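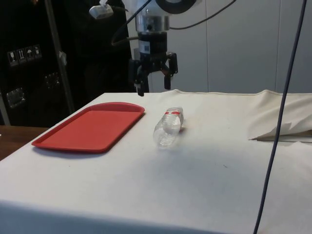

Photo: my own, May 30, 2026

I have decided to learn to drink less coffee, and so far what I've learned is how much coffee I was drinking. I started writing it down in a little notebook by the kettle and had to stop after a week because it was getting depressing. So this is a post about tea, more or less, by a person who came to it at 55 with no manners and no patience.

My first mistake was going to the Arsenault tea shop on a day when I already had a headache. They have a wall of tins, floor to ceiling, and a little printed card in front of each one. I asked for "something strong" and was asked back what I meant by strong, and I stood there like I'd been called on in class. Did I mean dark? Did I mean bitter? Did I mean caffeine? (Yes! All of it! I wanted coffee!) I went home with a small bag of something smoky that made my kitchen smell like a campground and cost me 16 dollars.

I drank it all, though. By the bottom of the bag I liked it, or I'd worn myself down, and I went back for more.

Then there was the water business. I had always figured hot was hot. But green tea made with boiling water tastes like a lawn, and I made it that way for most of November before I read the back of the package. Now I let the kettle sit with the lid off while I feed the cat and find my glasses, and by then it's usually right. I looked at one of those kettles with the temperature buttons, a Duranitz, very handsome, and then I looked at the price and went back to feeding the cat.
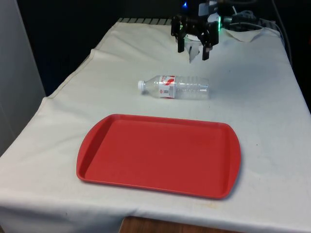 Serving it to other people is the part I never saw coming. Nobody ever came over for coffee at my house, they just got handed a mug on their way past, but say the word tea and my sister-in-law sits down and waits for something to be brought to her. I don't own a tea set. I have a brown pot with a chip in the spout and five cups that don't match. What I'd like is a good plain tray, and a red one like that would suit me fine, with a rim all the way around for the spills and ends that flare out so I have something to grab. My current method is two trips and a lot of calling out "don't get up."

The food matters more than I expected too. Coffee goes with nothing or with everything, and I never gave it a thought. With the smoky tea I want cheese, of all things, on a plain cracker. With the green I want something barely sweet. There's a bakery over in Cultham that does a lemon shortbread, very short, falls apart if you look at it, and I have driven out there just for that and pretended I had errands.

I still have one coffee in the morning. I tried going without and I was not fit to be spoken to, so the one coffee stays. After that it's tea until supper, and then the minty stuff with no caffeine in it, which I'm told isn't tea at all. Fine. It comes in a bag and I pour hot water on it.

Next up is the tea tasting at the Estow library, if I can get a spot. I want to find out whether I can tell any of them apart with the labels covered up. My money is on the smoky one and nothing else.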